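Joluvari task panel, second version: notes after 217 recorded demonstrations

We bought the Joluvari panel in November, because our old practice board (a piece of plywood with drawer handles on it) was too easy and the policy learned it in one afternoon. I work in a small lab where we teach two arms by teleoperation, and I am the person who records most of the examples. So this review is from the side of the operator. My colleagues who train the models would maybe write a different one.

**What it is like to record on it**

The panel has sliders, round colored buttons, switches, a dial and two rows of sockets with banana plugs. For data collection this mix is very good. In one mounting you get pushing, sliding, turning and plugging, and you don't need to change the setup between tasks. I could record a slider task before lunch and a plug task after it, with the same cameras and the same start pose.

The sliders are my favorite. The scale from 1 to 5 is printed between the two tracks, so the instruction can be simple: "move the upper slider to 3". When I check the episode later, I can read the result from the wrist view without guessing. I recorded 37 slider episodes in one session and had to delete only 2.

The buttons are also fine. They are big enough that a small error of the hand doesn't spoil the episode. The switches are harder. The lever is short, and with our finger shape I need to come from the side.

**The plugs**

Most of my time went here, and most of my complaints are from here too. The plugs stand close together in the row. If I want to take the blue one, one finger must go between it and its neighbor, and there is not much space for this. In the first days I often pulled two plugs together. Those episodes I marked as failed but I kept them, and the training people were happy to have them. 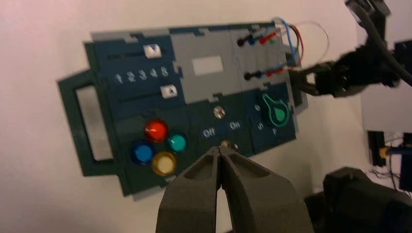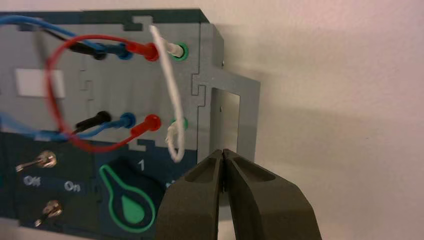

*Wrist views, both with the red and blue wires at the sockets.*

The wires are soft and they lie differently each time. For learning this is useful, you get variation for free. For the operator it is tiring. A loop of wire can hide the socket from the wrist camera, and then I work only from the overview camera. I would like the wires to be a little shorter, or to have clips for them in the box.

**Mounting and documentation**

Mounting on the wall took about 7 minutes for two people. The manual is thin. It explains the mounting and the spare parts, but it has no suggestion for task names or for the reset state. We wrote our own reset sheet and it is now taped next to the operator chair. I think every buyer will write the same sheet, so Joluvari could simply print one.

The recording software Pledum, which we use already, had no problem with it. The panel itself sends no signal to the computer, so success must be labeled by a person. I label directly after each episode with a foot pedal. Doing it in the evening was a mistake, I could not remember which insertions were really complete.

**Compared with the others**

Before buying we tried the Promum board, borrowed from the Rätsep workshop. It is cheaper and stronger, but it has only sockets and one lever, and after a week I was bored and my demonstrations became all the same. On the Joluvari I stay more awake, and I believe the data shows it.

**Would I buy it again**

Yes, for a lab with two arms. With one arm you can do the sliders and the buttons well, but the wires really ask for a second hand to hold them away. I give it four stars of five. The missing star is for the manual and for the narrow space between the plugs.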